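Tangen Worktop Oil, 918 ml

Home > Kitchen > Worktop Care > Oils and Waxes

Made by Zirkside. One tin, with cloth.
£26.00
In stock. Ordered before noon, posted the same day.

If you have ever stood in a friend's kitchen and quietly stroked the worktop while they were making the tea, you will know what a well-oiled bit of wood feels like. Tangen is the oil we use for that. We have been selling it since we opened the shop, and it is still the tin that people come back for, often years later, when they have moved house and found themselves with wood in the kitchen all over again.

It is a thin oil, a little darker than runny honey when you pour it out, and it goes on with a cloth. No brushes, no rollers, no masking up the whole room. It soaks in and leaves a soft, low sheen that shows the grain without making it look varnished. It has a slight nutty smell for the first day or so, which I rather like, though my husband opens the window. 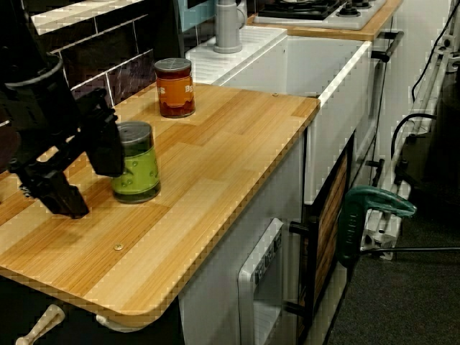

How far a tin goes depends on how thirsty the wood is. New wood that has never been treated drinks a surprising amount on the first coat, much less on the second, and hardly anything on the third. Shazia Kazmi, who looks after our phone orders, did the whole of her L-shaped kitchen with one tin and still had enough for two chopping boards and a very old rolling pin. If you are doing a big island as well, I would get two and keep the spare somewhere cool.

How to use it

Clear the top and wash it with warm water and a small drop of washing-up liquid, then leave it overnight. Go over it lightly with fine sandpaper, always along the grain, and wipe off the dust.

Shake the tin well. Pour a small puddle and spread it out thinly with the cloth, working it into the end grain round the sink, where the trouble always starts. Leave it for 60 minutes, then wipe off whatever is still sitting on the surface. Please do wipe it off, even if it looks lovely - it will go tacky otherwise and you will be cross with me.

Leave 5 hours between coats. Three coats for new wood, one for a top-up.

Lay used cloths out flat outdoors to dry before you throw them away. Oily cloths left in a heap can heat up by themselves and catch fire. 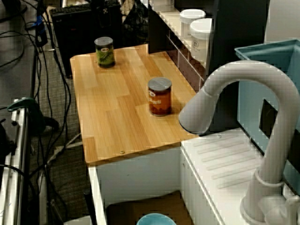

Tables, shelves and breadboards can all be done in just the same way. For table legs and other fiddly parts we find the Flatovix pad easier to hold than a cloth, and it washes out well enough to be used again. Tangen isn't meant for floors, and it won't do anything at all over varnish or lacquer, so those need to come off first.

Day to day, a damp cloth is all the cleaning it wants. Water should sit up in beads, and when it starts to spread out flat instead, it is time for another coat. Near the sink that may be every few months, elsewhere perhaps once a year. I do mine in November, before the family arrives.

What customers say

"Took the ring marks out of my mother's table after a bit of sanding. The instructions are long but I followed them and it came up beautifully." - Atif Magsi

"Nice finish. The cap is stiff, so keep a spoon handle ready."

Details

Contents: 918 ml
Finish: low sheen, clear
Coats: three on bare wood, one for upkeep
Between coats: 5 hours
Keep away from frost and out of reach of children

Goes well with

Flatovix pad
Grendus soft wax, for filling small scratches
Zirkside fine sandpaper, mixed pack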